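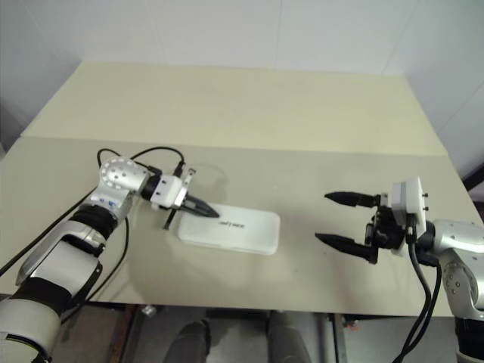 Stekgate, 21st October

Hi all at the Odera fund, it's the spring update from the Pludlow robotics club! I meant to send one back in May as well, so you're getting a fair bit at once (sorry, exams got in the way).

Where we're up to: the two arms both run off the one program now. When I last wrote they had separate ones and we'd start them by yelling across the table. The students rewrote it over the winter break and it's made practice so much calmer. We've logged 248 runs with the new code and I've put the whole lot in the shared folder, including the ugly ones.

The job we've picked for the Gusuddale competition is packing up a marker case. One arm steadies the white case, the other picks up a marker and puts it away in the tray. Sounds like nothing, but the case is light and slides if you breathe on it, and the lid has its own ideas. Most of this term has gone into how hard the left gripper should press. Too soft and the case wanders off, too hard and it skates out the other side. The Year 10s are keeping a notebook of settings and they guard it like treasure.

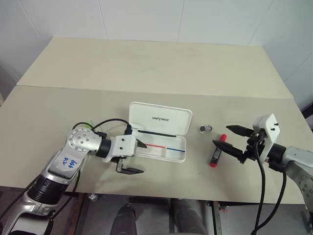 Case open, marker still to be packed.

The marker pickup is the bit I'm proudest of. The kids worked out that coming in with the fingers wide open and closing slowly beats trying to aim perfectly, and they got there by arguing about it for two whole sessions. Markers lying on an angle are still our weak spot. We can do them, just not every time, and I'd like that sorted before we go anywhere near a judge.

On the money side, we've spent $408 since the last report. Most of that was replacement cables plus a set of spare gripper fingers, and the rest went on markers (we go through a silly number of them, the caps vanish). Receipts are in the same folder. There's enough left to get us through to the end of the year, though the bus to Gusuddale isn't covered yet and I'll send a separate note on that once I've got a quote.

We've got 10 students coming regularly, up from last year, and a couple of the younger ones have started writing bits of the code themselves, which I love. Next up is lid closing. After that we'll do full run-throughs against the clock, and I'd really like someone from Odera to come and watch one if you're out our way.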